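Pliken : règles de bonne pratique pour la collecte à la pince portée

Version du 25 août 2021
Maintenance : Unnur Østergaard et Bjarke Sveinbjörnsson

Bienvenue ! Ce dépôt rassemble les règles que nous suivons pour enregistrer des démonstrations de manipulation avec des pinces tenues à la main. Elles sont nées sur le jeu Drerum, et nous sommes ravis de les voir reprises par l'équipe Vídalín, qui nous a déjà renvoyé une belle série de corrections.

Contenu du dépôt

regles.txt : le texte de référence, en 14 articles
fiche_seance.csv : la fiche à remplir avant chaque séance
controle/ : les scripts de vérification
journal.txt : les changements, article par article

Ce que couvre Drerum

3011 épisodes, tous enregistrés selon les règles dans leur état de juillet. Une séance compte jusqu'à 100 épisodes ; au-delà, on change d'opérateur. Les épisodes rejetés restent dans l'archive avec leur motif de rejet, et c'est une mine d'or pour qui veut améliorer le protocole !

Avant la séance

Nettoyer l'objectif et les doigts souples. Vérifier que le marqueur est bien à plat sur son support, sans pli ni reflet gênant. Ranger les câbles le long du poignet. Noter l'état de l'éclairage dans la fiche (les tubes fluorescents nous ont causé bien des soucis de scintillement, voir l'article 9).

Pendant la séance

Ouvrir et fermer la pince 5 fois au début de chaque série, lentement, pour l'étalonnage de l'ouverture. À deux pinces, commencer par une pose où le marqueur de l'une est visible depuis l'autre. Ne jamais reprendre un geste raté au milieu d'un épisode : on arrête, on marque, on recommence. Aucun visage ni document personnel dans le champ.

Après la séance

Lancer controle/verif.py le jour même. Un épisode sans étalonnage valide part au rejet, même s'il est très beau (Bjarke en a pleuré quelques-uns).

Limites connues

Le seuil de flou de l'article 11 a été réglé dans l'atelier de Dellton et reste à valider ailleurs. Les retours sont les bienvenus, surtout avec la fiche de séance jointe.
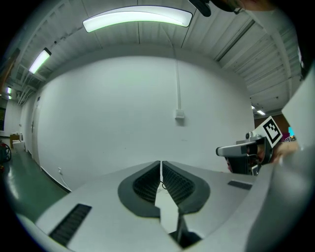
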